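# About Zarville Textile Care

Zarville Textile Care sorts, folds and returns small cotton goods: face washers, hand towels, bath mats, cleaning cloths and the odd load of napkins. Most of what passes through the building is terry or something close to it.

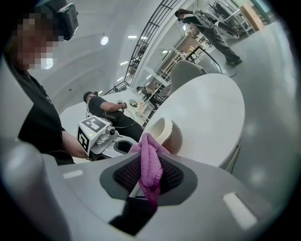
## What we handle

The bulk of our work is cloth with a looped or raised pile. Pile cloth behaves differently from flat cloth. It grips itself, holds a twist, and will keep a rounded shape when it is picked up from the centre. A flat tea towel lifted the same way falls into long folds and can be shaken out in one motion. A terry cloth usually needs two: one to release the twist and one to bring the hem into line.

We accept:

- face washers and hand towels in any colour
- bath mats without a rubber backing
- microfibre and cotton cleaning cloths
- napkins, if they arrive separately bagged

We don't accept garments, curtains or anything with metal eyelets.

## How the work is organised

Incoming bags are opened at the sorting benches and divided by colour first, then by size. Colour comes first as a matter of habit from the years when we also ran our own wash line. Pinks, purples and reds share a bin. Greys and blues share another. White goods go to the far bench and stay there until they are boxed.

Each cloth is then picked up, opened, checked on both faces and folded. The standard fold is in half along the long side, then in half again, with the hem to the inside. Hand towels get a third fold. Clients who store their goods in narrow cupboards can ask for the Gestel fold, a rolled format named after the shelving it was worked out for. It takes longer and is priced separately.

Faults are recorded under 5 codes:

| Code | Fault |
|------|-------|
| A | Pulled loop |
| B | Open hem |
| C | Stain |
| D | Uneven colour |
| E | Out of size |

A cloth with code A is trimmed and returned to the stack. Codes B and E are set aside for the client to decide. Code C goes back to the laundry once, and if the mark is still there it is downgraded to cleaning use. Code D is noted only, unless the client has asked for matched sets.

## Where we are

The workroom is on the ground floor of the old Hallgrímsson warehouse, with the loading door at the rear. There are two sorting benches, a folding bench and a packing table. Folded stock is kept on open racks and leaves in cardboard cartons or in the client's own tubs. Tubs should be labelled on the short end so the label can be read on the rack.

Deliveries are taken from 7:30 am. The loading door is closed on Wednesday afternoons for stocktake, and bags left outside during that time are left at the sender's risk.

## Who we work for

We currently serve 29 sites, mostly small gyms, physiotherapy clinics, hairdressers and guest houses. The smallest sends one bag a fortnight. The minimum order is a single bag, and there is no contract term on the standard service.

Washing is done off site by Tivska, who collect and return on a fixed run. Clients who already have a laundry can send clean goods directly to us for sorting and folding only. Goods must be fully dry on arrival. Damp pile cloth is refused at the door, as it marks the cloth stacked under it and the fold does not hold.

## Packing standards

Stacks are tied in paper tape, never in plastic film. All folded edges face the same way. Face washers are stacked to a fixed height and not to a fixed number, so the count can vary slightly between stacks of the same product. The total for each carton is written on the docket.

Colour requests, fold changes and tub sizes should be written on the bag tag. Changes received after October will apply from the first run of the new year.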